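4.3 Service life estimates and what they rest on

Much of the case for long replacement cycles in office computing depends on a small set of numbers that are repeated far more often than they are checked. The claim we met most often in our reading is that a desktop computer kept for eight years does less harm overall than two computers kept for four. Stated like that, it is hard to argue with. Our difficulty is with the step that usually follows, in which the eight years are treated as something an organization can simply choose.

The Carkine survey is the usual source. It asked purchasing staff how long their machines were kept and reported the answers as service life. We do not think the two are the same. A machine that leaves the asset register may go to a storeroom, a reseller, a relative of an employee or a shredder, and a machine that stays on the register may not have been switched on in years. The survey did not ask. Its authors mention this in a footnote, but the figure in their abstract carries no such warning, and it is the abstract that later papers quote.

We therefore went back to the records of the Ullness depot, which takes in retired office equipment from public offices and smaller firms in the area. The depot logs the date a machine arrives and, where it can be found, the date of manufacture. The gap between these two dates is an upper limit on the years of use. It is often read as the years of use themselves, including in the depot's own leaflets, and we would caution against that. Of the 52 desktop units we were able to trace to a named department, 15 had spent at least one year in a cupboard or basement before collection. Two had never been assigned to a desk at all.

These are small numbers and we do not want to build much on them. The traced units came from departments that keep good paperwork, and there is no reason to suppose that such departments treat their computers as everyone else does. If anything we would expect them to be quicker to return old equipment, so the share of idle machines elsewhere could well be higher. It could also be lower. The records cannot settle it.

The second assumption is that older desktops are easier to repair than newer ones and so would last longer if only someone bothered. Supporters point out that many parts in a traditional tower can be swapped with a screwdriver. This is true as far as it goes. It says little about whether the swap takes place. In the depot's repair log, the most common reason for rejecting a machine was the cost of labor, with missing parts a distant second – and the log's definition of a missing part changed twice in the period we looked at. One of those changes moved power supplies into a separate category, which makes any trend line drawn across it meaningless. At least one published trend line is drawn across it anyway.

The Ullel trial is often put forward as evidence on the other side. Offices taking part agreed to repair before replacing, and the reported savings were considerable. We have three reservations. The offices volunteered, and those already unhappy with their equipment were unlikely to do so. The repair costs left out the time of in-house staff, who were paid from another budget. And the trial ended before most of the machines had reached the age at which failures tend to pile up. A project that stops in year five cannot tell us what happens in year eight, however carefully it was run up to that point.

Nor are we persuaded by the scoring sheet developed at Brinkmann, which rates each unit for ease of opening, access to parts and labeling. The sheet is quick to fill in and that is its main attraction. Two raters given the same machine agreed well on whether a cover could be removed without tools and poorly on nearly everything else. Labeling gave the most trouble. A part number printed inside the case is useful to someone who can look it up, and useless once the supplier's catalog has been taken down, yet the sheet awards the same points in both situations. We tried a revised version in July and did no better.

What remains, once these sources are set aside or marked down, is fairly thin. We accept that making a computer carries a large share of its lifetime burden and that using it for longer spreads that burden over more years. We see no sound basis for the common claim that eight years is a normal or readily reached age for an office desktop. Where the models in Section 5 need a value, we use a range, and we report the results at both ends of it. Readers who prefer a single figure will have to pick one and defend it.

A further point concerns what counts as one machine. A tower that has had its drive, memory and power supply replaced is logged under its original case number, and so appears to be an old computer that has lasted well. The replaced parts do not appear anywhere. We excluded such units where the log allowed us to spot them, but we cannot say how many slipped through. 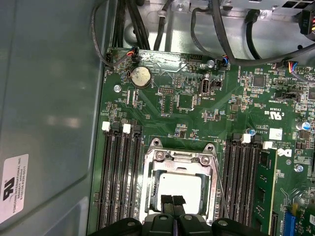

Figure 4. Interior of a computer case, with the motherboard in place and a printed label on the side panel.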